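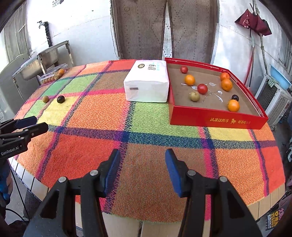
gikora_sur
Abro hilo por lo de las normas de mesa, que en Dollham estamos a punto de cerrarlas y hay un punto que no me convence. El borrador dice que para tareas de recoger y clasificar el fondo tiene que ser liso y mate, siempre. Pues yo no lo veo, la verdad. Una manta de punto a rayas naranjas, verdes y rosas como la mía, con las frutas en la tapa roja y un par sueltas sobre la manta, me parece mucho más parecida a lo que hay en una casa. ¿Vosotros qué ponéis en vuestras normas?

Bühler
Uy, yo con el borrador. Si cada operador trae su manta, luego no hay quien compare una sesión con otra. En Roddale pedimos 100 tomas con fondo liso y después ya variamos lo que haga falta.

tornillo_flojo
Pues a mí me preocupa más el plástico transparente que la manta. Esos trozos entre la fruta, ¿cuentan como objeto o como estorbo? En mi grupo lo apuntamos antes de empezar, si no cada uno etiqueta a su manera y es un lío!!

gikora_sur
Buena pregunta, el borrador no dice nada de eso. Lo añado. ¿Y las pausas? Ponen 5 minutos cada hora y se me quedan cortas con una pinza en cada mano.

Bühler
Nosotros 8, y los respetamos. Lo de la manta sigo sin comprarlo, eh. Como mucho una norma aparte para fondos con dibujo, con su propio apartado en la ficha.

tornillo_flojo
+1 a la norma aparte. Y que diga qué hacer con el cable, que tampoco sale por ningún lado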